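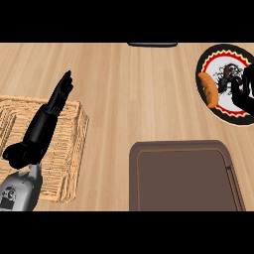
Lewes, March

Enlow worktop and table oil

Enlow is a clear oil for wooden worktops, dining tables, shelves and chopping boards. It soaks into the timber and leaves a low sheen. There is no stain or pigment in it, although any oil will deepen the colour of bare wood a little, and pale woods such as ash and maple will look slightly warmer once they are coated.

We have sold it from the shop for a good while in the large tin only. It now comes in a small tin as well, for people who have one table to do and nowhere to keep what is left over.

What it is for

Use it on bare or previously oiled wood indoors. It suits oak, beech, ash, maple, walnut and most softwoods. Strip or block worktops take it well, but pay attention to the end grain at the sink cut-out and behind the taps, where most of the trouble with a wooden worktop begins.

It will not go through varnish, lacquer or paint. If you are not sure what is on your table, put a drop of water on it and leave it for a few minutes. Should the water sit there and leave no mark, there is probably a sealed finish on top and it will have to come off first. We sell Festeck scrapers and abrasive sheets for that job and can tell you which grade to start with.

Do not use it on floors. The surface is not hard enough for shoes and chair legs. Ask us about Clovatico floor oil instead.

Sizes

Small tin: one dining table or a short run of worktop, two coats.
Large tin: a full kitchen, depending on how thirsty the timber is.

New wood drinks more than old wood. Order the large tin if your worktop has never been treated.

How to put it on

Sand the surface along the grain, finishing with 180 grit, and vacuum off the dust. Wipe over with a barely damp cloth and let it dry fully.

Stir the tin from the bottom. Shaking it makes bubbles.

Put on a thin coat with a lint-free cloth or a short brush, working along the grain. Leave it for 15 minutes, then wipe away everything that has not gone in. Wipe properly, into the corners and along the edges. Oil left standing on the top goes tacky and has to be scraped off, and this accounts for nearly every complaint we get.

Leave overnight and put on the second coat in the same way. Worktops should have a third around the sink. Do the underside of the overhang too if you can reach it.

The surface can be used lightly the next day. Keep water, hot pans and tablecloths off it for a week.

Looking after it afterwards

Wash with warm water and a little washing-up liquid, then dry it. Avoid bleach, scouring pads and spray cleaners with lemon in them. Put something under rough-bottomed pots and baskets if you slide them about. Re-oil when water stops beading, which for most dining tables means once or twice a year and for worktops rather more often.

Small scratches can be sanded out by hand and oiled again on the spot. You do not need to do the whole top, though the patch may look darker for a few weeks.

Black marks on oak are caused by iron and water together, usually from a tin or a cast pan left to stand. Oil will not shift them. Camargo wood brightener will, and the area should be rinsed, dried and oiled afterwards.

Safety

Cloths soaked in oil can heat up and catch fire by themselves if they are left screwed up. Lay them flat outside to dry, or put them in a bucket of water before they go in the bin. Please take this seriously.

Keep the tin away from children and open the windows while you work. The dry finish is suitable for contact with food. The wet oil is not.

Ordering

Orders placed before 2 pm leave the same day. Delivery is free on orders over £80. Tins cannot go by air, so for the Scottish islands, Northern Ireland and the Channel Islands please ring first and we will quote.

Unopened tins can be returned. We can't take back a tin once the seal is broken, so if you are in doubt ask for a sample sachet and try it on the back of a leg or under a shelf.

Shop and counter stock code: 222. Trade customers should speak to Tania Miah. Questions about stripping, stains and old finishes go to Debashish Majumder at the workshop bench, who is in every morning and would prefer that you bring a drawer or an offcut with you.

Also bought with this

Festeck lint-free cloths, pack
Festeck abrasive sheets, assorted
Camargo wood brightener
Clovatico floor oil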